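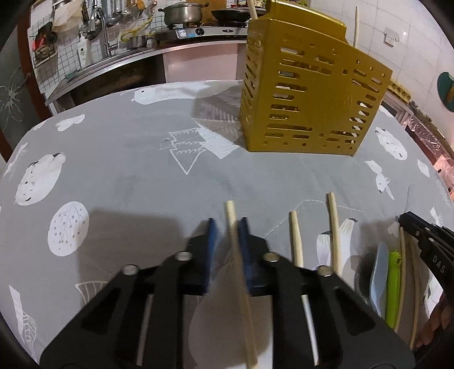
4.2 Chopsticks, holders and the table in between

Most of what we learned about utensil storage came from the table, not the drawer. Drawers are easy to ask about and people answer easily: forks left, spoons right, the odd stuff at the back. Ask where the chopsticks go and the answers get long. Of the 900 diary entries from the 12 households in Graststead, the entries on chopsticks were the wordiest by far, and the most likely to contradict the same person's interview.

Part of the trouble is pairing. A fork is one thing. A chopstick is half of something, and the other half may be in the sink, in the holder, or under a napkin. Several diary keepers wrote of "loose ones" as a separate category with its own place. We had no code for this in the first version of the scheme (adapted from the Stukell kitchen inventory, which counts chopsticks as pairs and stops there). Hala Bitar added one in February, and the older entries were recoded. Tedious, but it changed the picture. Loose sticks behave like single utensils. They get picked up one at a time and put upright into whatever is tall enough.

Next, the holder. Tall perforated ones came up often, and Figure 3 has a gold-colored one at the side of the table, slots and small round holes in the panel, stick ends poking up around the rim. The openings matter to people more than we expected. Air gets in, was the usual reason given, and a second reason was that you can see how full it is. A few complained that thin sticks find their way out through the slots and then jam. One diary entry in full: "Stuck again. Turned it upside down over the sink, everything out, started over." Upright storage also mixes things that a drawer would keep apart. Sticks go in with spatulas, with childrens' cutlery, with the one long spoon. Nobody in the sample had a holder just for chopsticks, though two people said they meant to get one.

Then the table itself, as a staging area. Things are laid out before they are put away, usually in a row, usually lengthwise, handles more or less agreeing. The row in Figure 3 is typical of the kind we coded as "mixed, aligned": a pale blue flat utensil with a rounded tip, a bright lime-green handle with a small face-like detail at the top, wooden chopsticks next to it. Alignment comes before sorting. People straighten first and decide later, and quite often the deciding never happens, the whole row simply goes in the holder in the order it was lying. Kanokwan Siriwan's notes from the follow-up calls have this again and again. Straighten, pause, pick up.

Color does a lot of the work. Bright handles were named first in nearly every recall task, wooden sticks last, even where the sticks were the bulk of what was on the table. Pale wood is hard to name. "The light ones," "the plain ones," "the other ones." Where a household had two kinds of plain stick, lengths slightly different, people tended to pair them by holding them side by side and tapping the ends on the table. A mismatch was put up with more often than fixed. Length differences of a fingertip or less were mostly not mentioned at all untill we asked.

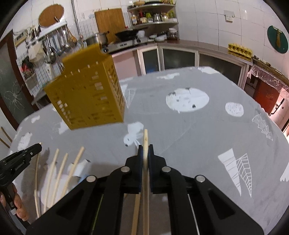
Surface pattern is the variable we handled worst. The coding sheet had plain / patterned and that was it. Not enough. A gray cloth with white animals, trees and leaves on it is patterned, so is a fine check, and they do very different things to a pale stick. Against the gray ground the wood stands out well. Across a white printed shape it does so much less, and a stick can run over both. Figure 3 has an instance, one chopstick crossing a penguin-like figure. Line drawings are somewhere in the middle. We would now record ground color, print color and the size of the motifs separately, and probably whether the print has a direction, as some diary keepers lined things up with the pattern instead of the table edge.

Cloth versus bare tabletop also came up. Round sticks roll on a bare top. On cloth they tend to stay put, and people with cloths reported laying out more pieces at once. Small numbers, so we leave it there. No test run on it.

Leaning is its own case. Sticks are sometimes left at an angle, tips up, neither lying nor stored, and the diary keepers had no settled word for this. "Propped" was the commonest. Our scheme forced these into "in holder" or "on surface" depending on the coder, and Bitar and Siriwan disagreed on them more than on anything else in the set. Agreement on the remaining placement codes was fine. A third code, "resting against," is in the revised sheet (Appendix B), along with the loose-stick code described above. The propped entries have not been recoded yet, and the counts in section 4.3 leave them out.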